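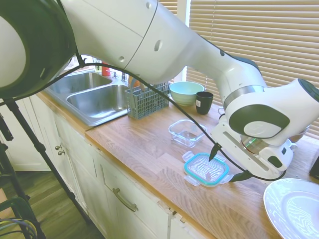

A member asked whether the codling moth traps had to go up before petal fall or whether the week after would do, as the lower rows at Bautista could not be reached by ute after the rain. It was agreed that the traps go up before petal fall on the upper rows and as soon as the track is passable on the lower ones. The member also wanted it noted that last season's lures were left in too long and that the late counts should not be relied on.

Prikside Orchard Growers
Minutes of the February meeting

The meeting opened at 7 p.m. The minutes of the previous meeting were taken as read and accepted with one correction: under Sprayer Hire, "litres per hectare" should read "litres per row".

Traps and lures

Nestden has quoted for replacement lures and sticky bases. The price is held until the end of the month. Delta traps from last season can be used again if the roof panels are not split. Members are to check their own and bring any split ones to the shed on Sunday. Lures are to be kept in the freezer in their sealed sachets and handled with clean gloves. Several members reported catches of the wrong moth last year, and a lure mix-up was suspected.

Moved and carried that lures be ordered for all member blocks, with 3 spare packets to be held at the shed.

A request to trial mating disruption dispensers on the Bautista block was discussed. The block is narrow and has an untreated pear row on the neighbour's side. It was felt the dispensers would be wasted there unless the neighbour joined in. The secretary will write to the neighbour. 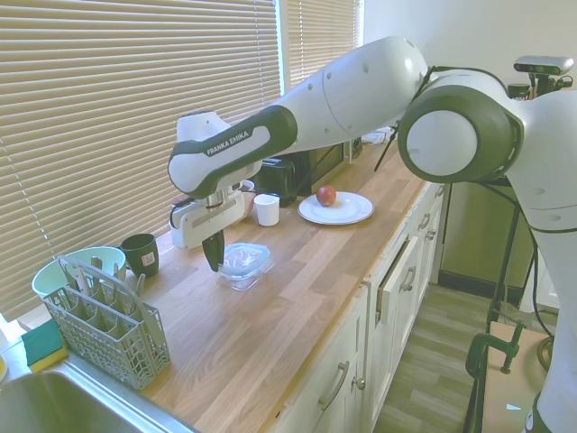 Copper and lime sulphur

The shed holds two drums of Besix copper. One has no legible batch label and will not be used. It will go to the next chemical collection day and the drum is to be marked in the meantime. The other is in date and is logged as stock item 3482.

Members were reminded that copper and lime sulphur are not to be mixed in the one tank. The interval between the two was argued over at some length. The label is to be followed, and where the two labels differ the longer interval applies.

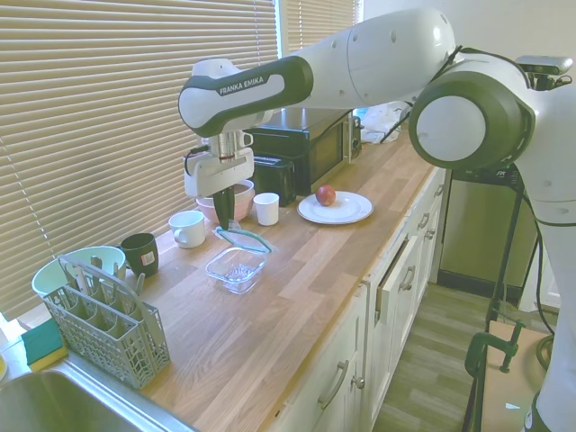 A question was also raised about spraying lime sulphur on apricots. The answer given was no. Anyone with apricots among their apples should shut off the nozzles on that side or leave the row for hand spraying on a still morning.

The spray diary has gaps. Entries must show the block, product, rate, wind direction and the time finished. An entry reading "did the top bit" was found for the same block on two different days and could not be matched to the stock book.
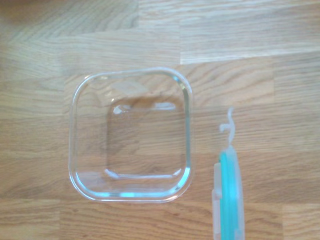

Empty square glass container, viewed from overhead.

Sprayer hire

The towed sprayer was returned with a blocked filter and a cracked hose tail. The hose tail has been replaced. Hirers are to flush the tank with clean water and run the pump until the nozzles are clear. Hire stays at its present rate for members. Non-members may hire it for half days only, and only after the members' bookings are filled.

Calibration will be done at the shed on Sunday. All 5 nozzles on the left boom are to be checked first, as the output on that side was uneven when last tested.

General business

Woolly aphid was reported on young trees at Prikside Road. Members asked that any parasitised colonies be left alone and not sprayed.

Windfalls are still being dumped beside the creek gate. They are to be bagged and left in full sun, or fed out.

The key to the chemical cupboard has been moved and is now signed for in the stock book.

Meeting closed 9.10 p.m. Next meeting at the shed, bring a chair.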